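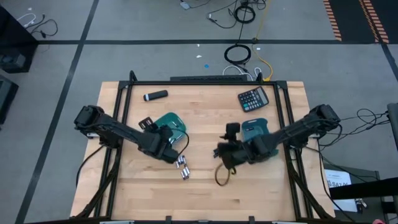

Mohit Bisht
Grupo de Cultura Material Doméstica, Collville
Secção 3 de 5

3.2. A mesa como depósito provisório

Chamamos depósito provisório a qualquer superfície horizontal onde os objetos ficam «só até logo». A literatura sobre arrumação doméstica costuma preferir as gavetas, talvez porque se fecham e poupam embaraços ao investigador. No inventário de Millel registámos 2.814 objetos em 70 superfícies, e a categoria mais povoada, com 654 entradas, foi a que o manual de codificação designa por «pequeno material de secretária e afins». O «e afins» deu-nos mais trabalho do que todo o resto do manual.

A Figura 1 ilustra bem a dificuldade. Sobre um tampo de madeira clara convivem uma calculadora de secretária preta, pousada de viés, um pequeno monte de pilhas prateadas e um objeto preto alongado que um codificador classificou como comando e outro como marcador. Ambos defenderam a sua posição com um fervor que a matéria dificilmente justificava. Mantivemos a entrada como «objeto em forma de bastão, preto», solução que desagradou aos dois por igual.

Figura 1. Tampo com calculadora, pilhas, objeto em forma de bastão, cordão castanho e dois objetos verde-azulados de base preta.

As pilhas merecem um parágrafo próprio. Na definição de Pons, que adotamos, uma pilha fora do aparelho encontra-se em estado indeterminado: pode estar nova, gasta ou, no caso mais frequente em Millel, «talvez ainda dê». O aspeto exterior não ajuda. Nas entrevistas, os participantes declararam saber sempre distinguir umas das outras; convidados a fazê-lo, pediram para mudar de assunto. O esquema Zistent, concebido para armazéns e aplicado a casas com o otimismo habitual, obriga a separar novas e usadas em recipientes distintos. Deixámos a regra no protocolo e criámos um terceiro recipiente, que encheu primeiro.

O cordão levanta outro problema, o da unidade de contagem. Solto, conta como objeto; preso a alguma coisa, conta como parte dela. Em caso de dúvida, seguimos o critério de puxar com delicadeza, aplicável apenas nas visitas presenciais. Nas fotografias, o cordão ficou codificado à parte, com a nota «ligação por apurar».

Foram reexaminadas 20 superfícies por um segundo codificador. As divergências concentraram-se nos cordões e nos bastões. Quanto às calculadoras, o acordo foi total, o que nos comoveu um pouco. A secção 3.3 trata das gavetas.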